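Ticket: Vomiting and loose stool in adult cat, lab result does not match the symptoms
Opened by: Kerttu Kettunen, Bakke Cat Clinic
Assigned to: Theresia Fuchs, diagnostic support, Prokuslow laboratory
Status: Closed
Opened: January 27, 2021

Problem as reported

Good morning. I write to you regarding one of our patients, a neutered male cat with the name Killodus, domestic shorthair, indoor only. The owner is Mr. Fahad Zaidi. The cat has vomited on and off since June, first only hairballs and foam, later also food. Since the autumn there is also loose stool. He eats well, sometimes too well, and still he has become thinner.

We sent you blood for the intestinal panel (folate, cobalamin, pancreas lipase). The report says that cobalamin is high. I did not expect this. In a cat with this history I expect it low or normal. My colleague Ottilie Kälin drew the blood and she is sure that the tube was labeled correctly. Can you please check if there was a mix-up on your side?

What we tried already

Fecal test for parasites, negative. Deworming anyway, no change. Diet change to a hydrolyzed food, but the owner has a second cat and I am not fully convinced that the two bowls stayed separate. Abdominal ultrasound was done by Mirjam Moser, who comes to us from Jirnitz. She found the wall of the small intestine a little thick, the layers still visible, lymph nodes not remarkable. She wrote that this can fit with inflammation and does not exclude something worse.

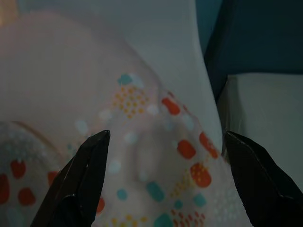 Reply 1, Theresia Fuchs

Dear Kerttu, thank you for the detailed report. I looked up the sample. The tube number and the request form agree, and the sample arrived cooled and without hemolysis. We had enough serum left, so I ran the cobalamin again and the value came out the same within the normal variation of the method. I do not see a mix-up here.

Before we discuss rare causes, may I ask about supplements? The request form has a field "current medication" and it was left empty. A cobalamin injection, or tablets, or some of the digestive pastes which people buy themselves, can all lift the value for weeks. Please ask the owner also for things he would not call medication.

One more question: was the cat fasted? For cobalamin it is less important, but folate and lipase are easier to read when he was.

Reply 2, Kerttu Kettunen

I called Mr. Zaidi. First he said no medication. Then I asked about pastes and powders and he went to the kitchen to look. He has a tube of vitamin paste from the pet shop and he gives a strip of it on the paw every evening, to make the cat stronger. B12 is on the label. He did not mention it at our visits, and to be fair I had only asked about tablets.

The cat was fasted overnight. The other cat gets the paste too and leaves half of hers, so it is possible that Killodus takes it from both.

Ottilie now writes "paste, powder, drops, treats" on our intake sheet by hand until we print new ones.

Reply 3, Theresia Fuchs

This explains the result well enough. The measured number is correct, but it tells you nothing about how the intestine takes up the vitamin when it is not under strain. My suggestion:

1. Stop the paste for both cats. Do not replace it with another product.

2. Wait 4 weeks. During this time please keep the diet exactly as it is, otherwise we change 2 things together and cannot read the result.

3. Repeat folate and cobalamin from a fasted sample, and write the stop date of the paste on the form. 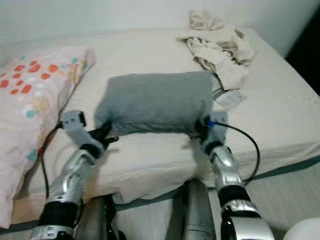 4. If cobalamin is then low, supplement it in a planned way and talk with the owner about biopsies. If it is normal, the biopsies can still be useful. Blood values alone will not separate inflammatory disease from a low-grade lymphoma, and neither will the ultrasound.

Please do not start prednisolone before the biopsies if the cat is stable. It can make the tissue hard to judge for the pathologist. If he gets worse you must of course decide for the cat and not for the laboratory.

Reply 4, Kerttu Kettunen

Paste is stopped. Mr. Zaidi feeds the cats now in two rooms with the door closed, and he keeps a small diary with stool and vomiting. I asked him to weigh the cat always on the same scale.

Question from Mirjam: if we go to biopsies, does Prokuslow prefer endoscopic samples or full thickness? She saw the thickening mostly in the jejunum, where the endoscope does not reach in this cat.

Reply 5, Theresia Fuchs

For the jejunum full thickness is better, if the cat is fit for surgery. With endoscopy you get samples from the duodenum and perhaps the ileum, and the change can be missed. Please send each location in its own container with the name of the location on it. We receive too often one pot with everything inside.

Reply 6, Kerttu Kettunen

Repeat result is here, thank you for the fast work. Cobalamin is now below the reference range, folate is normal. Killodus has lost another 70 grams, he vomited less but the stool is the same. The owner agrees to surgery. We give cobalamin injections until then, and I have written it on the form this time.

From my side the ticket about the lab value can be closed. I will open a new one for the biopsies.

Closing note, Theresia Fuchs

Cause: supplement not declared on the request form. No laboratory error. Repeat sample plausible. Closed.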